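Home | Archive | Threads | Search | Join
2 min read

Subject: Re: [bridmont-robotics] Domino task, is it ready to try?

Keith Mudgway wrote:
> Is the domino task far enough along for the new students to run it
> before the Plunus round? And are the blanks meant to be blank, or is
> a texture missing on my machine?

Hi Keith, hi everyone,

Yes, please run it! The blanks are meant to be blank. Wihongi's team built the table in the simulator, and I have had far too much fun with it (253 episodes so far, and I still lean toward the screen every time the fingers get near a tile). Two views from the wrist, both with a piece between the fingertips: 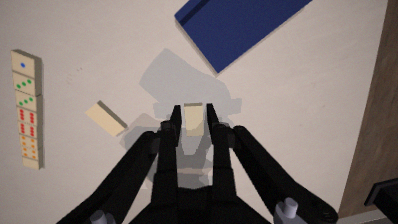
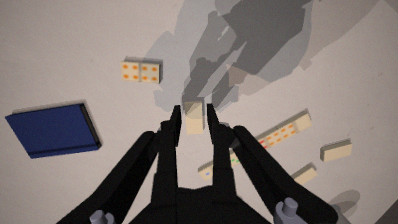 Plito sim, wrist view: gripper at a plain piece, pipped dominoes also on the table.

The arm's shadow moves over the table as you drive, and it fooled my color threshold completely, so try your detector with shadows on before you tune anything else. Each run gets 10 tries, and you can restart 3 times without losing your place in the queue. My best script is 43 lines and pretty ugly, but I'm happy to share it with anyone who wants a starting point!

If you get an odd grasp, send me the log and the seed. I love looking at those.

Wihongi's team would like scripts by July 28, 2026.

Contact the list owner | Back to top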